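Search this forum
Enter keywords Go

Measuring flour by volume vs weight for repeat batches

munley_bakes
I have been trying to get the same crumb from a plain white tin loaf and can't. Same flour, same tin, same oven shelf. I measure by cup, levelled with a knife. Some loaves come out close and dry, others spread. Is the cup really the weak point or should I be looking at the water?

3 replies · 2 likes

R. Lehner
The cup. Flour settles in the bag, so a scoop from the bottom holds more than a scoop from the top. Weigh each cupful for a week and write the figures down. I saw a spread of around 50 g over a full recipe, enough to move the dough from soft to stiff.

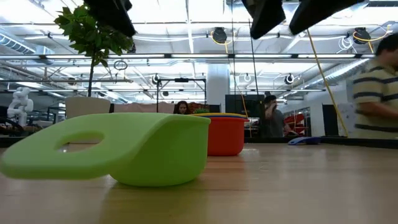

Water matters less, as it doesn't compact. A jug read at eye level is good enough for most loaves. Salt and yeast are worse than either, and a cheap kitchen scale won't help there because it steps in whole grams.

Share (7)

cirnanix
Disagree on the first point. If you spoon the flour in loosely and level it, the error is small. My grandmother's recipe is all in cups and I have baked from it for years without a scale. The poster should check the oven first. Mine reads 200 and sits well under that until it has been on for a good while.

R. Lehner
A cold oven won't give a dough that is stiff before it goes in. He hasn't said how it feels at mixing. If it varies there, the oven is a separate matter.

Notburga Ruchti
Both can be true. Which cup is it, though? A US cup and a metric cup are different sizes, and old British books may mean something else again. If the set and the recipe disagree, every loaf is out by the same amount, but that wouldn't explain the variation.

munley_bakes
It does vary at mixing. The stiff ones were from a new bag, packed tight. I have been scooping, not spooning. Metric set, metric recipe.

cirnanix
Then spoon it. Still no need for a scale.

Notburga Ruchti
I would weigh the flour and keep spoons for the salt. Change that alone, bake two loaves, then look at the oven if they still differ.

4 likes · Share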